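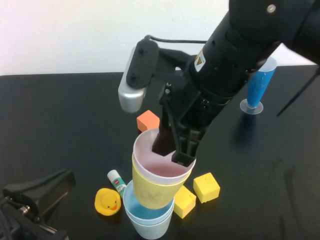

Cups, nesting and the lean

2018-10-19

Spent most of the morning on cups, which I had promised myself would take half an hour. The stack is three deep at present: light blue at the bottom, yellow inside that, and the white one with the pale pink inside on top. I do like the colours together, and they make it very easy to say which rim you mean when you are talking across the room to somebody with their hands full.

The lean is still with us. Ohemaa thinks the yellow cup sits a touch crooked in the blue one and the white one then makes it worse, and having pushed them in and out of each other more times than I care to admit, I am inclined to agree with her. If you let the top cup drop in under its own weight it settles wherever it fancies. If you give it a quarter turn as it goes down it comes much nearer to straight – not every time, but often enough that I shall do it that way from now on. Please would everybody else do the same, so that we are at least all wrong in the same direction.

Trefor wanted to know whether the order matters. We tried yellow at the bottom for a while and I thought it looked worse, he thought it looked the same, and we left it there and had our tea. Back to blue at the bottom for now.

Weights next. Kwadwo has offered the little kitchen scale from the Jesness cupboard, which goes up to 3,000 g and is far more scale than a plastic cup deserves, but it is kind of him and the other one is still reading nonsense when it warms up. I would like each cup by itself and then the three together, written on the inside cover of this book where we can find them again.

The foam cube stays out on the table with the cups. I know it is tempting to tidy it away (I have done it myself, and then spent ages hunting through the Amissah box), but the orange shows up so nicely on the black top and we want it for the next part, when the cups have to come apart again and go down among other things.

Přemysl asked about ordering more cups. The supplier sells them in cartons of 400, and I really cannot think where we would put them. I have written back to ask about a smaller lot – no answer yet. September's notes have the old price, if anyone is curious.

To do: rims wiped, scale fetched, try the quarter turn with the yellow cup as well.

Print this page
E-mail this page

Recent entries
Stirkell shelf, sorted at last
Foam cubes: which ones have gone soft
Lids that fit and lids that don't
Jaretix trays, second look
Theophilus's notes on the table top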